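4.2 Collecting demonstrations by remote control
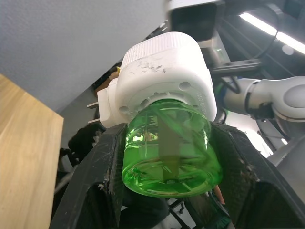
Figure 3. Wrist camera view during the plug-in task. The jaws hold the device by its refill bottle, with the plug prongs pointing to the left.

The plug-in task was the hardest of the set to teach. The operator has to pick up a mosquito repellent device, turn it so that its two flat prongs face the socket, and push it home. We chose to have the robot grip the liquid refill bottle (Figure 3), as holding the white housing left too little room for the jaws near the wall. The cost of this choice is that the bottle is smooth and rounded, and the device can tilt between the jaws when the prongs meet resistance.

All demonstrations were given with the Durari hand controller, which maps the operator's wrist motion to the gripper at half scale. We first tried guiding the arm by hand, as in the drawer task. This worked for reaching but not for insertion - the operator's own push on the arm could not be told apart from the contact force at the socket.

Operators at the Dendmont and Makley sites recorded 3108 demonstrations across all tasks, of which 1042 were of the plug-in task. Ye-rin Bae trained the operators at both sites and set the rule for when a trial should be stopped. A trial was dropped if the device slipped out of the jaws or if the operator let go of the controller before the end. Trials with a failed first push were kept, provided the operator backed off and tried again. We held out 49 plug-in trials for testing.

The wrist view was stored with the joint positions and the jaw opening. The refill is transparent and catches the light, so its outline is a poor guide to how the device is being held. The prongs are a better one - they are thin, but they give the direction of the plug directly. We return to this point in Section 5.1.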